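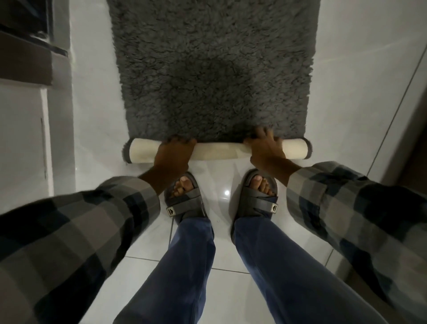 Zoltent H2 head camera kit for household task recording

A bath mat half rolled up on a tile floor is a fair test of this product. The hands sit near the middle of the picture, the roll is clear, and so are the feet. The sleeves are a bit blurred. If your learning system can't use footage like that, the H2 won't fix your problem, and you should stop reading before you get to the order form.

What it is

One head-worn camera, a padded band, a battery pack for the belt, and the Livulia recording software. A person wears it and does ordinary chores. The recordings are used as examples for training robot arms and for people studying how hands work. We sell it to labs and small companies. We have sold it to a few that didn't need it.

What it records

Wide color video from the wearer's point of view, head motion, and sound (off by default, and we suggest you leave it off). It does not measure grip force. It does not measure finger joints. Software can guess at finger positions from the video, and some vendors list that guess as a sensor. We don't.

Soft goods

Most buyers ask about cloth, towels and rugs. Rolling a mat looks like an easy task to record, and to record it is. Learning from it is another matter. Fingers go into the pile and out of sight. From above, you get the backs of the hands and very little of what the fingertips are doing. The mat's backing and its top can be very different colors, and a model may learn to follow the color change and fall apart on a mat that is gray on both sides. Record several mats. Record several floors too, including dull ones, as shiny tile picks up ceiling lights.

How many examples you need

We don't know, and we would be careful with anyone who gives you a number before seeing your robot. Our own test set for floor mats, made at the Cendholm workshop in December, has 351 clips from 7 wearers. It was enough to show that long sleeves hide the wrist more often than we had assumed. It was not enough to say much about mats in general. The set comes with the kit so you can check the quality yourself.

Light

Dim hallways and bathrooms are where the H2 is weakest. Still objects hold up well. Moving arms smear. Turning on a second lamp does more than any setting in the software.

In the box

Head camera with band
Belt battery, 2 supplied
Charging cable
Tilt wedge for floor work
Livulia license, one seat
Cendholm mat clips on a memory card

The tilt wedge matters more than it looks. Without it, wearers bend their necks to keep their hands in view, and they complain by lunch.

Works with

Livulia exports plain video with a timing file. An Imai arm controller will read the timing file directly. Other controllers need a converter, and you will have to write it. Please don't order on the promise that your arm will copy what it sees. A person's two hands and your gripper are not the same shape, and closing that gap is your work.

Returns

31 days from delivery, opened or not. The band must come back clean.

Page last changed March 12, 2022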